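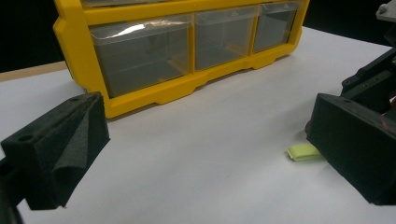 Small parts drawers: sorting out the workroom

Posted Nov 13, 2023 by Iqra Ghauri

The workroom at Korkcombe has had the same biscuit tins on the same shelf for years. Screws went in one, picture hooks in another, and everything else went wherever there was space. Sohail Jatoi emptied the lot on to a sheet in January and counted 2583 separate bits, of which 764 were wood screws. Most of the rest were washers, fuses, cable clips and rawl plugs, plus a handful of keys that fit nothing in the building.

We have decided to move it all into plastic drawers. The yellow organiser is the first to be filled and will go on the bench by the window. A second unit for electrical bits will follow once the shelf brackets are up.

The plan is simple. Long screws and hinges go in the wide drawers, because they jam in anything smaller. Washers and panel pins go in the narrow ones. Anything we have only one of goes in a margarine tub under the bench, and if it is still there next winter it goes out.

Labels are being done by Kacper Pawłowska, who has the neatest handwriting. They will be plain white stickers on the drawer fronts, low down so your thumb doesn't rub them off. Sizes will be in millimetres. Some of the older packets are marked in gauge numbers, so there will be a conversion chart pinned to the wall as well.

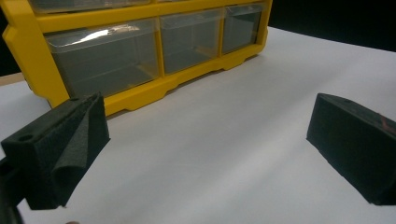 What is the best way to stop small screws getting mixed up when a drawer is pulled out too far?

Leave the bottom third of the drawer for the screws and don't fill it above that. A drawer that is heaped up spills over the back into the one below. If you need to carry it to the job, take the whole drawer out with both hands and put it back before you fetch another.

Clear drawers, three in the full row here, one wide and two narrower. You can see what is in a clear drawer without opening it, but please still read the label, as 4 mm and 5 mm screws look much the same from the front.

Things still to do: wash the old tins, find a home for the picture wire, and ask Themba Zulu whether he wants the brass cup hooks back. Ustyna Hutsuliak has offered to take the odd keys to the scrap metal bin at Pringle on her next run. If you think one of them is yours, get in touch with her before then.

Recent galleries
Bench vice, cleaned and refitted
Paint shelf before and after
Gadmont open day
Hanging the long ladders
Two chairs from the Arnance sale

Get new galleries by email. Enter your address to join our newsletter. You can unsubscribe at any time.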